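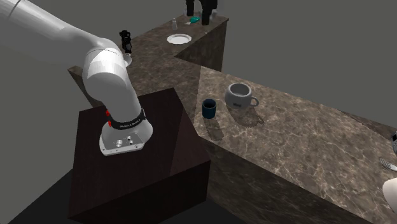 Sticky drawers drove me up the wall for years, and I mean every drawer in the house, from the big pan drawer in the kitchen to the little one in the hall where the batteries live. Most of them turned out to need ten minutes and something I already had in the cupboard!

Start by taking the drawer all the way out and vacuuming the opening. Crumbs, a bent paper clip, half a birthday candle (mine, all mine). Then look at the runners. On old wooden ones you'll usually see a shiny patch where the wood has been rubbing. I sand that spot lightly with 100 grit paper, wipe off the dust and rub a plain white candle along it, pressing hard. Slide the drawer in and out 20 times or so and add more wax if it still drags.

Metal runners are different. Wax just collects fluff. I wipe mine with a rag and warm soapy water, dry them well and give them a tiny bit of dry silicone spray. Please don't use cooking oil, I did that once in our old place in Itton and the drawer was gummy by April.

If the front hangs crooked, check the screws first. A stripped hole can be filled with a wooden toothpick and a dab of wood glue, snapped off flush. Leave it for 30 minutes before you put the screw back, longer if the room is cold.

Damp swells wood too, so in summer I wait before sanding anything. The dresser in our bedroom sticks all through the muggy weeks and then runs perfectly well again once the heat comes on.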